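**Thread: Storing cucumbers and bitter gourd without a walk-in cooler**

**rindbridge_corner**
We took over a small grocery in Rindbridge and I'm throwing out too many cucumbers. By the third day the ends are soft. The only cold space is a reach-in set to 40 degrees, and the back room gets warm in August. Our order comes from Bošković on Tuesday and has to last until the next one.
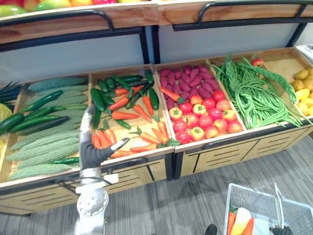

What temperature should cucumbers be held at overnight?

**mudroom**
Low to mid 50s. At 40 they get chilling injury, and it shows up after you take them out: pits in the skin, then wet spots. Bitter gourd has the same problem. Your reach-in is doing the damage.

**dirkau_farmstand**
I don't agree that it's all the reach-in. I've kept cucumbers at 40 for two nights and sold them fine. Around here (Dirkau) the bigger problem is ripe fruit sitting close by. Mangoes and apples give off ethylene, and cucumbers go yellow from it. Move the fruit first, then see.

**mudroom**
Two nights is about the limit. OP is trying to get through a week.

**rindbridge_corner**
I can move the fruit. I can't get anything to hold at 52 though. Is a second cooler worth it? I was quoted 3000 for a used Drisari.

**oldscale**
Not for cucumbers alone. Ask the supplier to split the order in two before you spend anything. I paid 2537 for my second cooler and it mostly holds drinks now.

**dirkau_farmstand**
Agree with that. Small suppliers will often split if you ask. 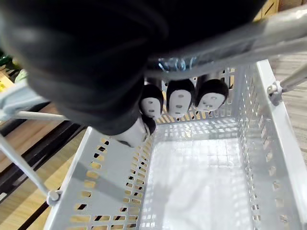 **pepper_row**
Airflow matters as much as temperature if you're stuck with a warm back room. A full carton traps moisture and the ones at the bottom go first. Get them out of the carton the day they arrive and store them shallow. A white plastic basket with holes in it, like the one with the little masked figures hanging by its far wall, is fine for this. Don't fill it to the top, and put a dry towel underneath.

**mudroom**
Fine for two or three days. They'll shrivel after that unless you cover them. I'd lay a damp cloth on top.

**pepper_row**
I wouldn't. Damp cloth gave me mold on bitter gourd every time. Dry cloth or nothing.

**oldscale**
Our back room hit 94 last summer and neither kind of cloth helped. We bought less.

**rindbridge_corner**
Okay. Fruit gets moved tonight, cucumbers come out of the reach-in, and I'll call Bošković in the morning about two deliveries. Will post how many I throw out next week.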